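The Long Argument Over Two Fingers

Trying out grippers is slow, fussy work, and the drawers usually win

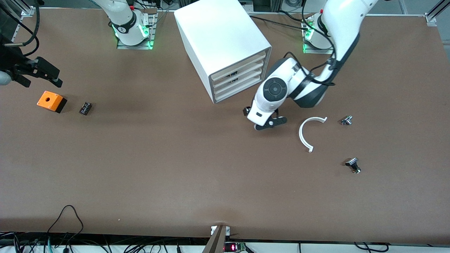 Dalthorpe thinks the whole comparison is upside down. Buy the controller first, Dalthorpe wrote after I mentioned I was spending December with a pair of arms, and then take whatever gripper it will talk to. A good controller can make a mediocre pair of fingers look thoughtful. A bad one will make the best fingers in the catalog slap the table like a man looking for his glasses.

There is something to this. I had arrived at the Bralgate workshop expecting a contest between pieces of metal, and spent the first morning watching people argue about timing. The two white arms, one to each side of the drawer cabinet, were ready to go. The settings file was not. It had 449 lines, and one of them was wrong.

The gripper trial itself has a simple premise. Each candidate gets the same chores: open a drawer, take out a small part, put it down, close the drawer. Then come the loose bits on the tabletop, among them a couple of little threaded fittings with dark caps and a thin white arc with a tab at each end. A child of four could manage the list, and would want a snack afterward.

Machines find it harder. A fitting lying on its side can roll when a finger brushes it, and once it rolls, everything the arm believed about it is out of date. The arc is worse. Squeeze it at the middle and it swings. Squeeze it at a tab and you had better be right about where the tab is. The house favorite going in was a black two-fingered model with an angular look, known in the shop as the Pitex. Its rival, the Jacobs, has softer pads and a longer reach, and costs $3635 before anyone has bought a cable for it.

And someone will have to buy a cable. Product pages show arms floating in white space, free of worldly attachments. Real ones wear their wiring strapped along the forearm and looped around the elbow, and half of setting up a new gripper is finding a route for the cord that doesn't snag when the wrist turns. We lost most of an afternoon to one loop that was too short. We lost the next morning to the same loop, which was now too long.

On the drawers, the Pitex won easily. Narrow fingers like a narrow edge. It opened the top one on 11 tries out of 11, and I began drafting a sentence about the future. Then it was asked for the arc and missed 9 times in a row, with the serene confidence of someone parking a rental car.

The Jacobs got the arc on its second attempt and held on to it. It also closed a drawer on its own pad, twice. The pads are soft, so no harm done, although the noise was not one you want to hear from anything at that price.

Cameras got their turn too. Looking down from high up, the software had a fine sense of where things were and a poor sense of how tall they were. A view from the side had the reverse problem. Using both gave the controller two opinions to reconcile, and it took its time -- long enough, on one run, for me to go and refill my coffee.

Which brings us back to Dalthorpe, who was annoyingly close to the mark. When the shop finally slowed the closing motion and fixed the bad line, the Pitex started picking up the arc as well. Not every time, but often enough that the Jacobs looked a little less like a bargain. The fingers hadn't changed at all.

The shop is keeping both for now, one on each arm. The next round adds a new cabinet with stiffer drawers, and a longer cable is on order.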